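5th June

Up before six. Inventory of the kitchen boxes continued from where I stopped last night, at the drawer contents. The spreadsheet now has a column for material and a column for whether the thing goes in the dishwasher, and both should have existed from the start. I had to go back through the first two boxes to fill them in.

The Dirholm plates are staying. I weighed one at 649 grams, heavy for its diameter, and the stack of them is near the limit of what I want on the upper shelf. The shelf pins are the small steel kind and the spacing between them is wider than I would choose. Plates go to the lower cabinet, left side, glasses go up. The Clustard bowls nest badly because the foot ring is too tall, so they will take up the height of two ordinary stacks wherever they end up.

Flatware took most of the morning. There are two sets mixed together. The older one is all metal and came with the apartment. The other has dark handles and was bought from Bahrami when they cleared out the shop on the corner. The handles on that set can't take heat drying – two knives have a gap at the collar already, where the handle has shrunk away from the tang. Rubbed them with mineral oil, wiped off after 29 minutes, put them on a rack. I will look again tomorrow and decide about glue. Epoxy would hold but would have to be cut out if it ever failed.

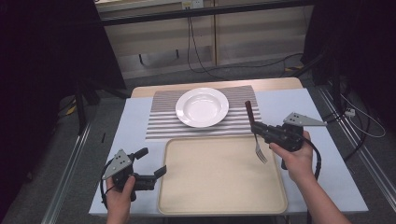

Table setting has been on my mind because the drawer divider depends on it. If the order of use is fixed, the divider can follow the same order and the hand doesn't have to cross over. I prefer the plate set well back on its mat with the fork to the left and the knife to the right, handles level with the bottom of the plate. The striped gray and white placemat suits this, as the stripes run horizontally and give a line to square things against. A wide-rimmed plate with a shallow well, like the white one on it, needs more clearance at the sides than a coupe shape does, and that sets the minimum mat width. The beige tray in front is the other constraint. With its raised lip and rounded corners it loses usable area at the edges, and a fork laid too close to a corner rides up on the curve. For clearing, I would put flatware down the middle, parallel to the long side, and plates after.

Lunch was bread and the rest of the soup. Washed up by hand.

Afternoon: drawer divider. Inside width measured at three points, front, middle and back, and the back is narrower by a small amount, so the divider gets cut to the back figure and shimmed at the front with felt. Pondura's ready-made insert is too shallow for the serving spoons and I sent the form in to return it. The order number ends in 2,977 and the refund should go to the card. Cut the long strips first and left the cross pieces for when the glue is dry. Order from left to right will be forks, knives, soup spoons, teaspoons, with the serving pieces across the back. Sanded the top edges only.

The sheet on our own table needs replacing. It creeps toward whoever is sitting at the window end and there is a ridge in it by the end of a meal. Options are clips, a heavier cloth, or nothing at all. A thin rubber underlay would stop the creep but I would have to lift it to dry the table after every spill.

Remaining for tomorrow: check knife handles, fit cross pieces, move glasses, start on the pans. Pans need their own sheet in the file. Also descale the kettle, which I wrote down last week and didn't do.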